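Informe de visita al laboratorio de manipulación de Nanton
Jornada de puertas abiertas, 22 de julio de 2023
Área de Automatización y Sistemas, Instituto Mitaretti

El Instituto Mitaretti participó en la jornada de puertas abiertas que el centro Nanton dedica cada verano a su actividad en software de control y percepción para brazos manipuladores. La delegación asistió por invitación del propio centro, en el marco del convenio suscrito el pasado diciembre, con el encargo de conocer el estado de la plataforma Wesley y valorar su posible empleo en las prácticas del segundo ciclo. El presente informe recoge lo expuesto en las sesiones y las observaciones de la delegación.

Recepción y organización de la visita

La recepción tuvo lugar en el edificio principal. Tras una breve presentación institucional, los asistentes se distribuyeron en grupos de 20 personas. El recorrido constaba de tres paradas: la sala de servidores, la sala de simulación y el laboratorio de manipulación. A nuestro grupo le correspondió comenzar por la simulación, por lo que el orden de este informe difiere del que figura en el programa oficial.

Sala de simulación

Wesley es el conjunto de programas con el que Nanton describe tareas, planifica trayectorias y registra las ejecuciones. El personal del centro insistió en que el planificador y el controlador están separados por una interfaz estable. El primero propone una secuencia de puntos de paso en el espacio articular; el segundo la interpola, vigila los límites de par y velocidad y se reserva la facultad de rechazarla. Esta división permite sustituir el planificador sin revisar de nuevo la parte relativa a la seguridad, ventaja que nuestra delegación considera de interés para un entorno docente.

Se mostró a continuación la planificación de un brazo de 7 articulaciones ante una mesa con obstáculos. El grado de libertad sobrante se emplea para mantener el codo apartado de los objetos altos mientras la pinza conserva su orientación. En la demostración se desplazó uno de los obstáculos virtuales y el sistema recalculó el recorrido. En dos ocasiones el planificador agotó el tiempo asignado sin hallar solución; en ambos casos devolvió un mensaje que identificaba la restricción incumplida – en el primero, una colisión del antebrazo con el borde de la mesa – y no una simple indicación de fallo. La calidad de estos mensajes fue muy comentada por los asistentes.

Sala de servidores

La segunda parada se centró en el tratamiento de los registros. Cada ejecución se almacena como un episodio, con las posiciones articulares, las órdenes enviadas a la pinza, las imágenes de las cámaras y la versión exacta del software utilizado. El repositorio de tareas de cocina contaba el día de la visita con 456 episodios revisados. La revisión es manual en lo que respecta a la etiqueta de éxito o fracaso, y automática en la comprobación de marcas de tiempo, campo en el que se habían detectado desfases entre cámara y controlador durante la primera etapa del proyecto.

El módulo de sincronización, denominado Nanayakkara en la documentación interna, asigna a cada imagen el estado articular más próximo en el tiempo y descarta el episodio completo cuando la diferencia supera los 75 milisegundos. La delegación preguntó por la conveniencia de descartar episodios enteros en lugar de fragmentos. Se nos respondió que la alternativa se había estudiado y que complicaba en exceso el entrenamiento de las políticas de control, aunque no se excluye retomarla.

Laboratorio de manipulación

El laboratorio dedica su espacio principal a tareas domésticas sobre mesa. La estimación de la posición de los objetos se realiza a partir de cámaras fijas, cuya calibración respecto a la base del brazo se repite al inicio de cada jornada de trabajo. El personal explicó que las superficies reflectantes y las transparentes siguen siendo la principal fuente de error en la profundidad estimada, y que para los objetos planos y redondos el sistema busca primero el borde y deduce de él el punto de agarre y la altura de aproximación.

Se explicó asimismo el criterio con el que se disponen los objetos. La tarea se define en Wesley mediante un objeto de interés y un estado final; el resto de los elementos entra en la planificación como volumen que debe evitarse. Un mismo fichero de tarea puede así ejecutarse con disposiciones distintas, sin modificación alguna del código.

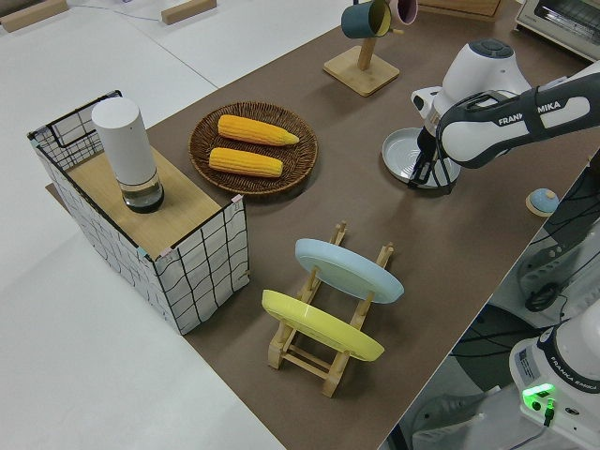
Brazo Franka Emika con la pinza situada sobre una pieza redonda, en la mesa de tareas de cocina.

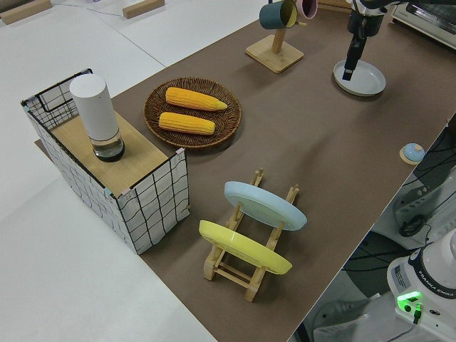
En el turno de intervenciones, un asistente sostuvo que la separación entre planificador y controlador resulta menos clara cuando la política se aprende a partir de datos, puesto que la red emite órdenes a una frecuencia que apenas deja margen para rechazarlas. A su juicio, el controlador debería exponer a la política sus propios límites – par, velocidad, distancia a los obstáculos – como una entrada más, de modo que el aprendizaje los tuviera presentes desde el principio. Añadió que en su centro se había intentado lo contrario, filtrar las órdenes a la salida, y que el brazo terminaba deteniéndose ante los mismos objetos una y otra vez. Pidió, por último, que los episodios rechazados por el controlador se publicaran junto con los demás, con indicación del motivo.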